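Bench Notes: what the second hand does to the policy
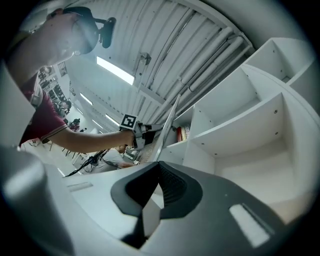 No. 17
Sep 9, 2026

Most of the winter went into one question: if you teach a policy from two hand-held grippers, how much does it depend on knowing where each gripper is relative to the other? I finally have a result I'm willing to write down.

The task is putting books away. A pile sits on a low surface, one hand holds the standing books upright and the other slides the next one into the cube beside them. People do it without thinking. A policy that sees each hand's view separately tends to let go of the row too early, and then everything leans.

Thabiso Botha and I collected 800 demonstrations with the hand-held units. The white cube on top of the gripper carries a square fiducial marker, and when one hand's camera catches the other hand's marker we get a direct reading of the offset between them. The rest of the time we rely on each unit's own tracking, which drifts.

We trained three versions. The first got images only. The second got images plus the relative pose from tracking. The third got the same, but with the pose corrected every time a marker was seen, and with an extra input saying how old the last correction was.

Over 35 trials each, images only finished 7. Tracking alone finished 17. The corrected version finished 28. I had expected a gap between the first and second. The size of the gap between the second and third surprised me, and I reran the second with a fresh seed before I believed it. Same neighbourhood.

The age input matters more than I would have guessed. When we took it out, the policy behaved as though every pose was equally good and pushed hard on stale ones. With it in, the supporting hand slows down when the last sighting is old. We never labelled that behaviour. It must be in the demonstrations somewhere, or it's a side effect of the noise we added in training. I haven't worked out which.

Some things that cost us time. Steep upward views are poor for tracking, as ribbed metal ceilings look much the same from one metre to the next. Plain white shelving isn't a lot better. Bright ceiling lights wash out whatever is near them, and we lost a batch of sightings in March before Telma Leiva fixed the exposure limits. Lens distortion toward the rim also biases the marker's corner positions, so we now throw out any detection past a set radius. That one change took out a lot of jitter.

Still to do: the same comparison with a deeper cube, where the marker is hidden for the last part of the reach. Emil Camenzind thinks the corrected version will fall back to the level of plain tracking. I think it will land in between. The analysis code needs a tidy before I share it, and the calibration notes are with Thabiso.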